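Thu 24 February — handling rules, second pass

Ghazala and I went through the Plornholm checklist again this morning and I'm still grumpy about the cable rule. It says "secure trailing leads" and leaves it there. Secure to what? My version: any lead near the hands gets called out loud before a two-handed hold, and the person on the stop button answers.

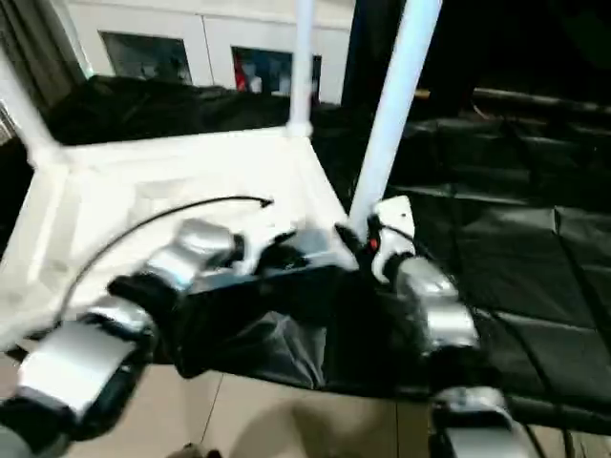
## Grip checks

Panagiotis wants one line for all shapes. I don't! Round things need their own line — come in slow, pause at the surface, look at the wrist view, then close. I've put the pause at 800 ms for now, and he can argue with me once he's read it.
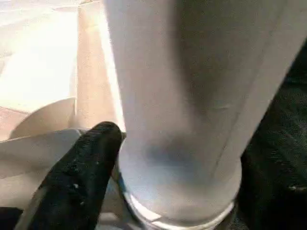
Wrist view, finger at the side of the white cylinder, low down.

Still to do: reword rule 4, send it to Clalport.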